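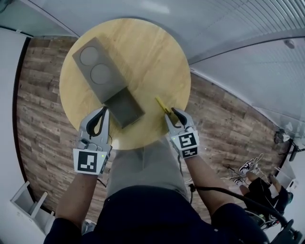

Soruswood tool library adds a small-parts evening in June

By Lindsay Cartwright

If you've ever stood in your kitchen holding one clothespin and wondering where its friends went, I have good news for you. The Soruswood tool library is starting a sorting and small-parts evening in June, and I went along to the trial run to see what it was all about. (I also brought my own junk drawer in a grocery bag, which got me some looks.)

The idea is pretty simple. You bring the odds and ends that pile up at home, all the clips and trays and lids and little boxes that used to belong to something, and you sit down at a table and work out what you've got. Then you fix it, find it a home, or put it on the swap shelf for somebody else. Doors open at 7 p.m. in the back room on Thibodeaux Street, and you can stay as long as you like up until closing at 10.

I was at one of the round wooden tables, and I have to say I fell a little in love with it. It has a light tan top with a nice straight grain, and small things show up on it really well. The clip sitting on it was bright lemon yellow and I could have spotted it from the door! There was also a flat gray tray with two round wells in it, the kind of thing I would normally shove in a closet and forget for a few years. We had a good long argument at our end of the room about what a tray like that is best for. I said earrings. Somebody else said screws, one well for the long ones and one for the short ones, and I did come around to that by the end of the night.

The library has been lending out drills and ladders for a while now and has 226 members on the books. The staff told me the question they hear most often at the desk has nothing to do with drills. People want to know what to do with all the tiny stuff! One woman came in last winter with a cookie tin full of curtain hooks and left with a plan for every one of them, and that's more or less how the evening got started.

Truroseo, the hardware store over on the corner, has given 100 small storage bins to get things going. You can take one home for free on your first visit, and after that they ask you to drop a dollar in the jar if you want another. Guris, the bakery next door, is sending over whatever rolls are left at the end of the day. I had two with butter and I regret nothing.

A few things I learned at the trial run, in case you're planning to go. Empty the whole bag out at once, even if it's embarrassing. I kept pulling things out of mine one by one and it took forever. Put anything flat down first and use it to hold the smaller pieces, so they don't roll off (a round table is lovely for talking but it does have a lot of edge). And if you can't say what something is after a minute or two, pass it to your left. My mystery piece of gray plastic turned out to be the foot off a dish rack, and the man who told me so had been missing one just like it since he moved house.

Clips were the big winner on the swap shelf, by the way. I had always thought of them as laundry things, but people were taking them for chip bags, seed packets, recipe cards and a shower curtain that wouldn't stay put. I came home with a handful and they're already all over my pantry.

You don't have to be a member to come to the sorting evening, though you do need a card if you want to borrow tools. Kids are welcome with a grown-up, and there's a low table near the window for them. Please leave batteries and paint at home, as the library can't take those. Anything with a sharp edge should come wrapped in newspaper or a towel.

There's no sign-up sheet. The room does fill up, so if you want a seat at one of the round tables, get there when the doors open. Parking is behind the building, and the back entrance has a ramp. The swap shelf stays out during regular library hours too, so you can drop off spare clips and bins any time the desk is open.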